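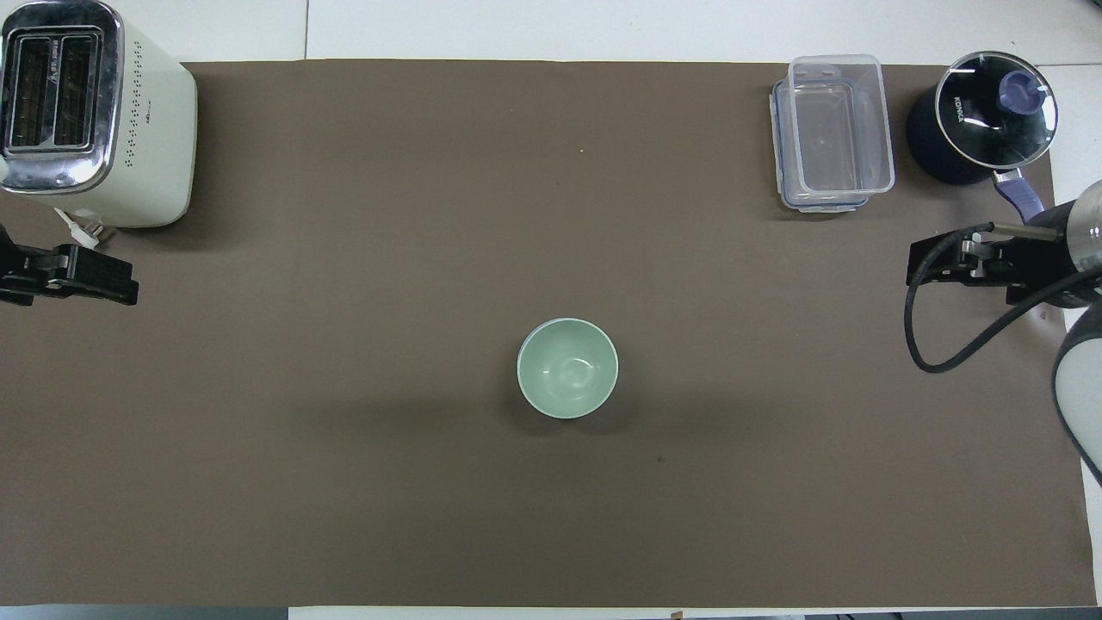
How to make crumpets at home

Jan 13, 2018

Posted by Nerea Goicoechea

I finally cracked crumpets over the holidays and I've been eating them ever since! They're much easier than bread (no kneading at all), and the smell while they cook is just wonderful.

You'll need:
300 g plain flour
300 mL warm milk
150 mL warm water
8 g dried yeast
1 tsp sugar
1 tsp salt
1/2 tsp baking soda
Butter, for the rings and for later

Stir the yeast and sugar into the milk and leave it until it's frothy. Tip it into the flour and salt and beat hard for three minutes. Your arm will complain, but keep going, this is where the holes come from! Cover the bowl and leave it somewhere warm for an hour.

Mix the baking soda into the water, beat that into the batter and rest it for another 20 minutes. It should look like thick cream with bubbles popping on top.

Butter your egg rings and set them in a heavy pan over low heat. Fill each one halfway, then leave them alone for eight minutes or so. When the tops are full of holes and no longer shiny, lift off the rings and flip the crumpets for one minute.

Let them cool completely on a rack, then toast them. I know it's tempting to eat them straight from the pan, but toasting gives you that crisp edge and fluffy middle. My friend Etornam likes his with Vegemite, I'm all about honey, and cold butter is a must either way.

They freeze well too, with baking paper between each one. Toast from frozen on a lower setting, twice if your toaster is a gentle one.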